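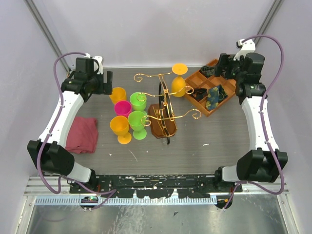

We moved into the Wovholm place in March, and I've been putting off the drinks table ever since. The kitchen and the bedroom got done first, and then I ran out of interest for a while. What finally pushed me was having people over for the first time. I wanted the glasses somewhere other than the cabinet over the fridge, which I can't reach without a chair. The plastic goblets are the ones we use most, and I like them grouped close together the way they are here, with the orange, the pink and the lime green all mixed up. The gold rack is for glasses too, and the divided wooden tray takes the small stuff that used to slide around in a drawer.

I got rid of a lot before I set anything up. Two sets of wine glasses went to Asmaa Gaber downstairs, who hosts more than we do. A box of mugs went to the thrift store. I kept seven of the mugs, and that is still more than two people need.

The tray gave me the most trouble. I tried it for tea bags first and the boxes were too tall for the shelf above. Then I tried napkins, which looked fine until somebody wanted one from the bottom. Now it holds bottle openers, stirrers, corks and the coasters from my aunt. The coasters fit in the long section if I stack them on edge.

Plastic goblets do scratch. I wash ours by hand with a soft sponge and dry them right away with a flat cotton cloth, because terry leaves lint on them. They don't go in the dishwasher. I lost one to the bottom rack last year and it came out with a bent foot.

I still need a lamp for that corner. Wayne Wong offered me one he isn't using, but it costs me 40 minutes each way on the bus, so it will have to wait until the weekend.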